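Nélida Navarrete
November 18, 2023

1/ Good evening to all. Some of you asked me what happened with the clock of our old theater, the Lurnavico. I will tell it in small posts, so you can stop when you are tired.

2/ The theater has a turret over the main door, and in the turret there is a clock with two dials. One looks at the square and one looks at the river. For many years the two dials did not agree. People in my street said "square time" and "river time" when they made an appointment.

3/ I work in a small workshop for big clocks, called Lekano. We received the job in May. The theater wanted both dials to show the same hour before the winter season. It sounds simple, I know.

4/ The movement is a Schnyder, with a pendulum and two weights. One weight is for the time and one is for the bell. The heavier one is 95 kilos. It hangs in a wooden shaft that passes behind the boxes of the second floor.

5/ First surprise: inside the shaft we found old theater programs, folded very small. Somebody had put them between the boards to stop the noise of the weight against the wood. I must say it was a good repair. We put felt in their place and gave the programs to the theater office.

6/ Second surprise, less nice. The rod that goes to the river dial was bent. A bent rod still turns, but it turns with a jump, and the hands lose a little at each jump. In the summer less, in the winter more. So the river was always late.
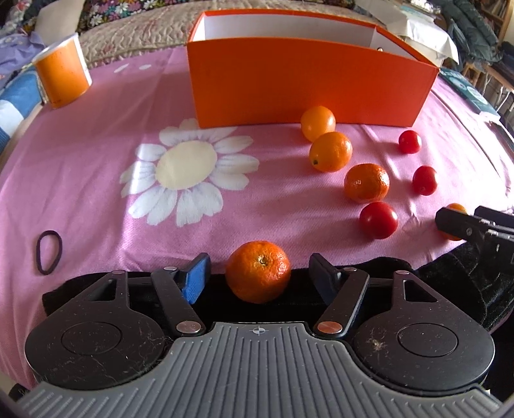 7/ We took the rod down in three pieces and carried it by the stairs, because the turret has no lift and the hatch to the roof is too narrow. A new one was made by Kendness, a firm that normally makes parts for stage machines. They had never made a clock part. They sent it to us 25 days later and it was perfectly straight.

8/ A follower asks if it would be easier to put an electric motor behind each dial. Yes, much easier! In fact the first estimate the theater received, from another company, was exactly this. Two motors, a small box on the wall, and the Schnyder goes to the foyer behind a glass.

9/ I don't want to speak badly of that solution. For some buildings it is the right one. But here the movement was complete, with very little wear on the wheels, and the theater has a person who is willing to wind it. Without this person I would have said yes to the motors.

10/ The winding is done two times a week. It takes 200 turns of the handle for the time and 400 for the bell. I did both on the first evening and the next day I could not lift my coffee.

11/ About the bell, since I see many questions: it will not ring during the performances. There is a small lever near the stage manager's desk, connected with a wire to the hammer. It was there from the beginning, painted over so many times that we thought it was a piece of pipe. We cleaned it and it moves well.

12/ What is not finished: the numbers on the river dial. The paint is weak from the humidity and one of the hands has a new tip that does not match the old one. For this work we need a scaffold, and the scaffold must wait for the spring. So from the river please read the clock with patience.

13/ Also the lamp behind the square dial is too white for my taste. I asked for a warmer one. The electrician says it is the same lamp as in the contract. We are still discussing - politely.

14/ Since the restart I go to the square each morning before work, and then I walk to the river side to compare the two dials. This morning they were together. My colleague says that I should check them with a radio clock and not with my feet, and she is right, but I like the walk.

15/ If you have old photos of the river dial where the numbers can be read, please write to me. We are not sure of the shape of the four. On the square side it is IIII, but it was repainted at least once. Thank you for reading, and good night.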